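Painemal under-cabinet light bar, four months in

Our kitchen faces north and gets little sun after lunch, so the counter is always in the shadow of the upper cabinets. I bought the Painemal light bar from Skultico for $148 and put it up in April.
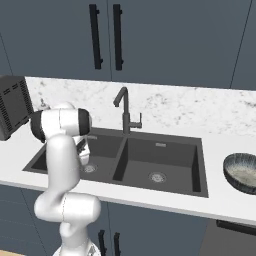
Installation took one evening. The bar clips into 4 brackets, and the screws supplied are short enough not to come through a standard cabinet floor. A pale backsplash helps a lot with any light of this type. White marble-look with gray speckles, set under slate blue-gray doors, throws plenty of light back onto the counter, where a dark tile would soak it up. The bar has 9 brightness steps - I use two of them.
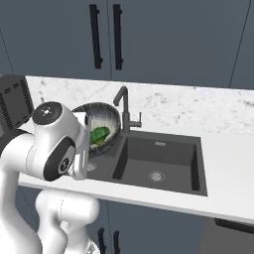

What I didn't like

The power cord is stiff and comes out of the left end only. If your outlet is on the right, you will have to run it back along the wall. The touch switch also misses a wet finger about half the time.

I looked at the Jorkusora before buying. It costs $282 and has a motion sensor, which I didn't want over a sink.

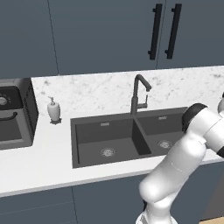 The Noltia was cheaper but had a blue cast in the store. The Painemal is a warmer white and food looks normal under it. I would buy it again, with an extension cord.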